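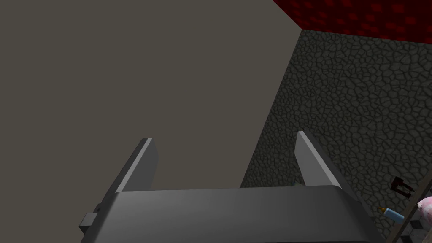
Asden has spent most of the spring deciding between two grippers, and the engineer leading the comparison would like it known that she was against doing it in simulation. "I said so in the first meeting and I've said so since," she told me. The shop, which packs small parts for other companies, had a quote from Flirkent for a two-finger parallel model and a quote from Rusthorpe for one with softer pads. Neither seller would lend hardware for longer than a demo. So the first round was run on a screen, from a wrist view, with the two flat fingers reaching up into the picture and a plain gray-brown surface beyond them. I asked about the cracked-stone pattern on the right and the blotchy red above it. She shrugged. "Surfaces are cheap. You can have any floor you like. What I want to know is what happens when the finger touches something, and a pattern won't tell me that."

Her complaint is mostly about friction. In the simulator it is a number somebody types in. With the number set high, both grippers held on to nearly everything. With it lower, both of them dropped things, and the ranking flipped. "So which one did we test?" she said. "The gripper or the number?"

I put it to her that a lot of people find these runs useful, and she didn't fully disagree. They caught a problem with the approach angle early on, and they showed that the wider housing would bump the side of a bin. "Fine. That's geometry. It's good at geometry. I could have caught the bin with a tape measure, but fine."

The controllers were a separate argument. Asden tried two of them, its own and one sold by Polishchuk, and the Polishchuk one came out ahead on smoothness. She read me the summary line from the report and then asked what smooth was supposed to mean for an arm with no cable dragging on it. "Our real arm has a cable bundle and a joint that complains when it's cold in the morning. Put that in and show me the curve again."

She is no kinder about the sales demos. The Flirkent people brought 5 parts in a foam tray, all clean, all facing the same way. When she handed over a greasy bracket from the shop floor, the visitor asked whether that was typical. "Everything here is typical," she said.

What would change her mind? She wants both grippers on the same arm for a full shift, with the lights the shop has and parts straight from the bin. Rusthorpe has agreed to a loan in July. Flirkent is still thinking about it, and she has told the office she won't sign for either one until it answers.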